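Search articles
2 min read

Pasano tightens limits on small parts in play food sets

Toy maker Pasano will apply a stricter small-parts limit to its play food range from August, the company said in a notice to retailers. The change covers 16 product lines sold through the Bastthorpe warehouse.

Each piece will be drop-tested 12 times, then placed in a gauge cylinder under light pressure. Any piece or fragment that fits fully inside fails the batch. Batches are capped at 300 sets — larger runs must be split before sampling.

Testing will be handled by Hutapea, a contract lab. Stock already in stores is not affected, and no recall has been issued. 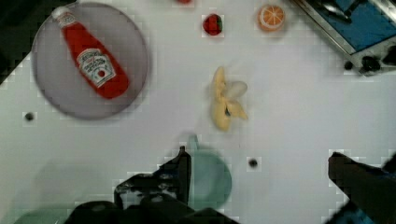 Play food, including a toy strawberry and a halved toy orange, on a white tabletop.

Retailers have until the end of August to update their listings with the new age labels.

121 shares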